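Toy kitchen set

A toy kitchen set (also play kitchen accessories, play food, or in older trade lists "miniature housekeeping goods") is a group of small imitation cooking items sold for children's pretend play. A typical set has some dishes, one or two vessels for draining or cooking, and a quantity of imitation groceries. The term is used loosely. Sellers apply it to anything from a bag of plastic fruit to a full standing unit with doors, and there is no agreed line between the set and the furniture it is played on. 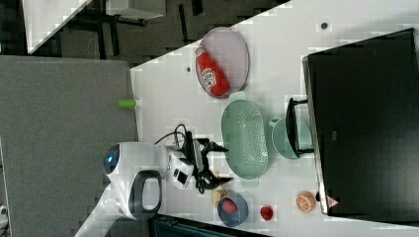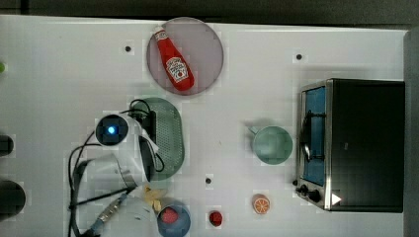
Toy kitchen items on a white tabletop, including a plate with a ketchup bottle lying on it and a perforated green piece.

Contents

Most sets mix two kinds of item that are made and priced differently. The first is ware: plates, bowls, pots, colanders, cutlery. The second is food, usually fruit, bread, vegetables and one or more condiments. Sets are advertised by total piece count, a figure that should be read with care. The Mullon catalog listed a set of 218 pieces, but the count included every sticker on the sheet and both halves of each fruit that came apart. Ruby-Lee Tapsell, who compared the listing with the contents of the carton, arrived at 40 items that a child could pick up and use as a separate thing. Mullon's later listings dropped the number and said "large assortment", which is not obviously an improvement.

Ware

Toy ware is commonly molded in pastel colors, with mint green and pale pink or lilac the usual pair. The reason generally given is that soft colors calm children. No source for this has been found beyond the packaging of the companies that sell soft colors. A simpler explanation, offered by the toy buyer Lorraine Te Moana, is that pastel ware photographs well in a living room and adults are the ones paying for it.

The colander has lasted longer in these sets than its usefulness would suggest. Few sets are meant to be used with water, and several carry a warning against it, so there is little to drain. In practice it serves as a fruit bowl, a hat or a bed for a doll. Cameron Pearce's survey of secondhand lots found colanders surviving in better numbers than lids, which he put down to size. Lids go under the couch.

Food

Fruit is the cheapest item to produce and the most heavily represented. Strawberries and citrus slices are favored because they can be recognized from shape and color alone. Bread is harder. A plain tan roll may be taken by a child for a potato, a stone or a sponge, and some makers add molded score lines to settle the matter.

Condiment bottles are a later addition and are now close to standard. Ketchup leads by a wide margin, then mustard. The bottles are dummies: the cap doesn't open and nothing comes out. Taltex sold a version with a liquid sealed between two walls that seemed to drain when tipped, and withdrew it after the seams leaked. Labels are usually paper or film stickers with an invented brand name, and they are the first part of the set to wear out.

Scale

Claims that a set is "true to scale" should be treated with suspicion. In nearly all of them the food and the ware don't agree with each other. A strawberry may be as wide as the slice of bread beside it, and a ketchup bottle may be longer than the pot is wide. Angus Pearce has argued that this is deliberate, with small foods enlarged so that they can't be swallowed and large ones reduced to save plastic. The first half of that is well supported, as small-parts rules do set a lower limit on size. The second half rests on a single conversation with a former Cosgrove employee - a fair guess, but still a guess.

Educational claims

Toy kitchen sets are widely sold as teaching aids. The usual list takes in sorting, naming, sharing, hand control and, increasingly, "healthy choices". The evidence is thin. Children do handle and name the objects, but they also handle and name spoons, shoes and the TV remote. A leaflet packed with the Stikus set stated that play food makes children more willing to eat vegetables. Maham Virk asked the company for the study behind the statement and was sent a second copy of the leaflet.

Virk's own notes, made over one June in a preschool play corner, record sorting by color as common and sorting by food group as rare unless an adult was sitting there. Cooking in any recognizable order was rarer still. The most frequent activity was putting everything into one container and carrying it somewhere else.

Storage and loss

Sets are usually sold in a printed carton that doesn't survive opening. Makers recommend a lidded bin. Stacking the pots inside the colander saves space but tends to trap the smaller fruit at the bottom, and pieces reported missing are often found there. Replacement parts are rarely offered. Taltex did at one time sell single plates by mail, with postage higher than the price of the plate.

See also: Play food; Dollhouse; Tea set (toy); Small parts warning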